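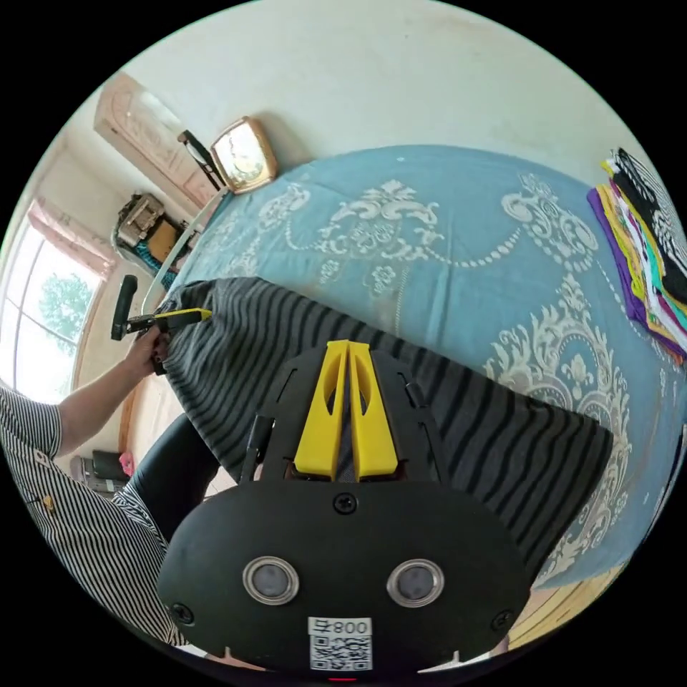
Yellow fingers, black housing

How to Store Knitwear for the Summer

Residents of Flulterton House are asked to put winter knits away by the end of May. Wash each item first and dry it flat.
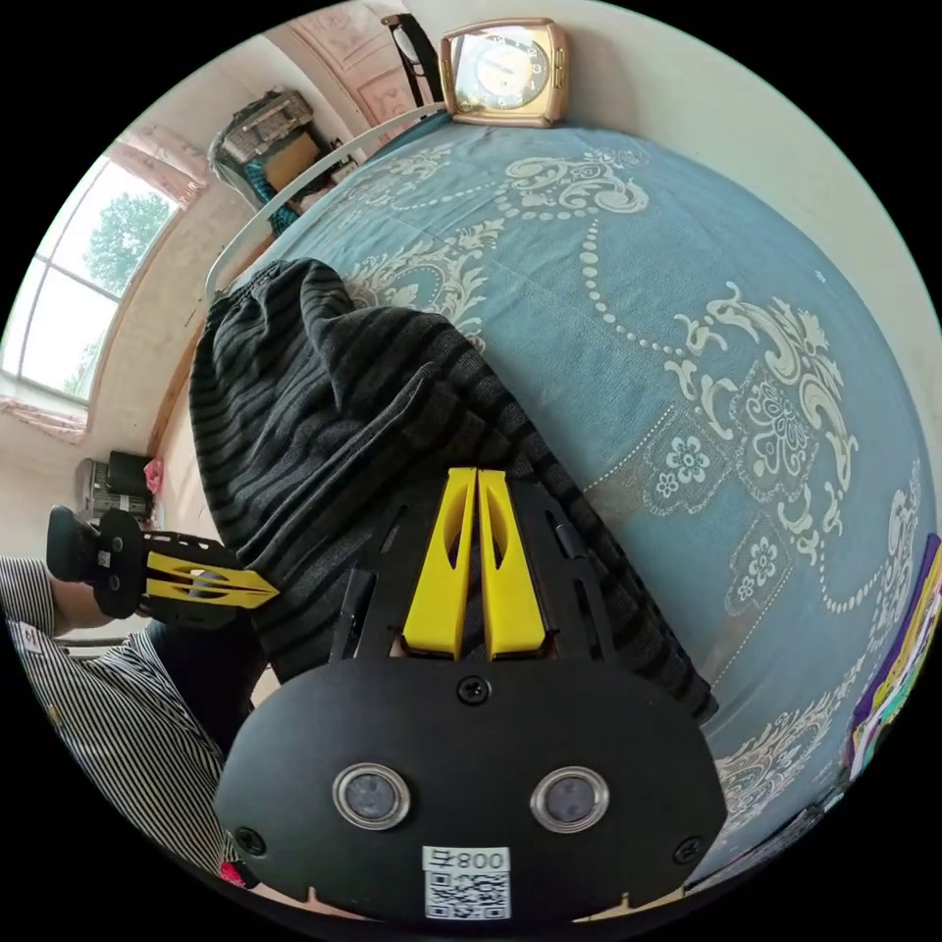

Fold sleeves across the back, then fold the body in half. Do not use hangers.
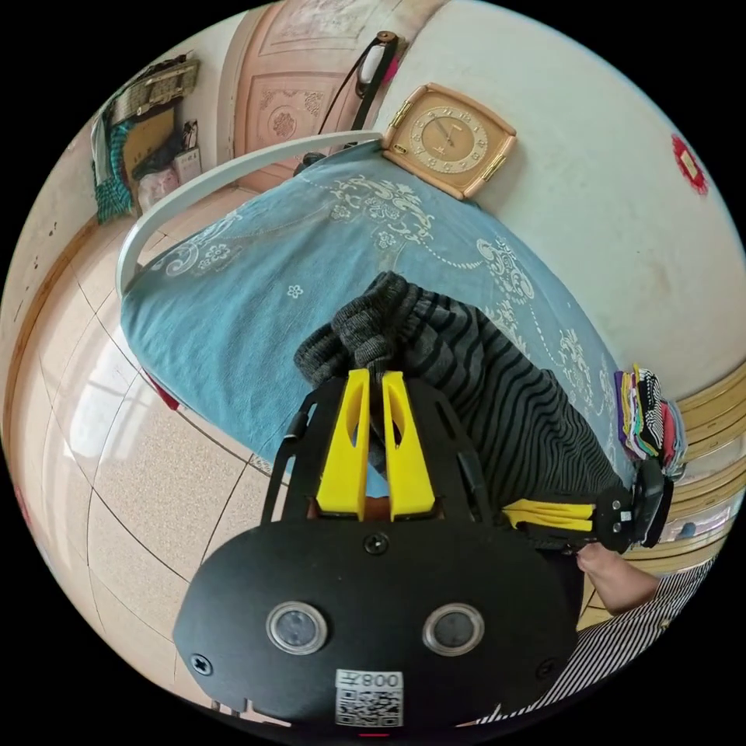 Place heavy items at the bottom of the box and close the lid fully.
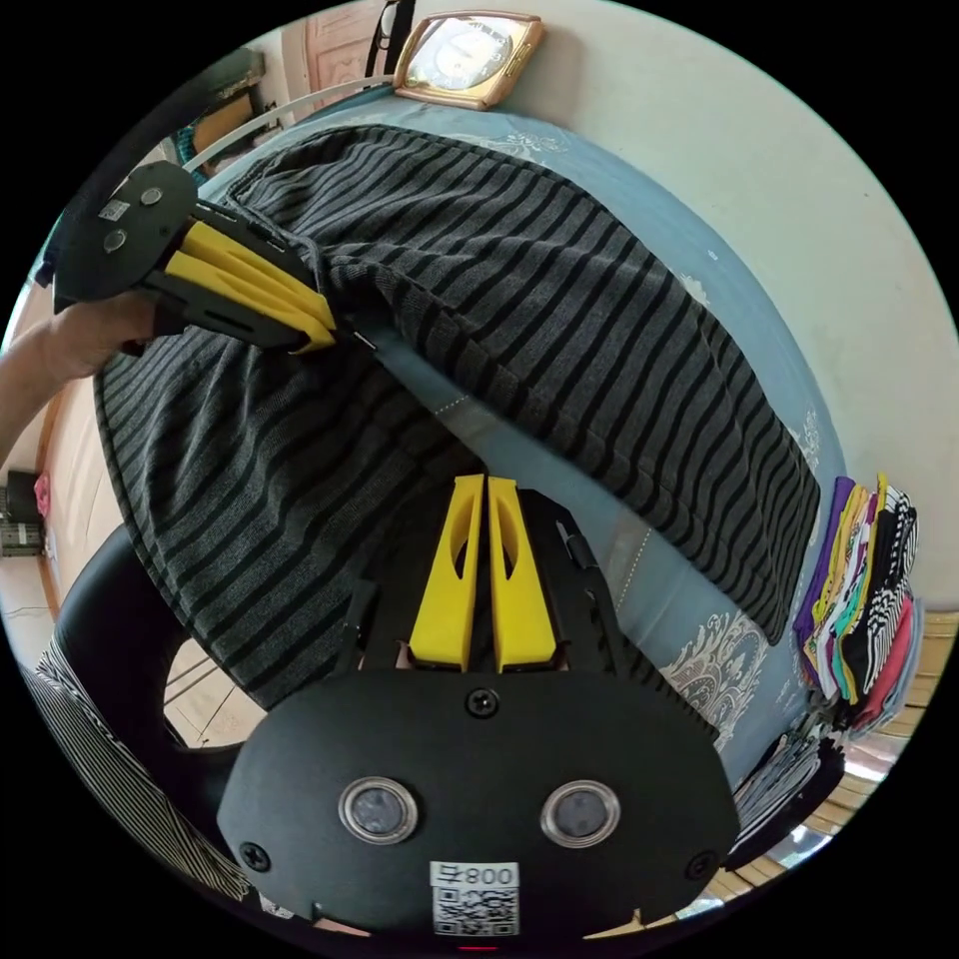
Label the box with your room number and take it to Room 49. Questions go to Kenza Lahlou.

Last updated: May
Print | E-mail

Related
Removing Pilling
Laundry Room Hours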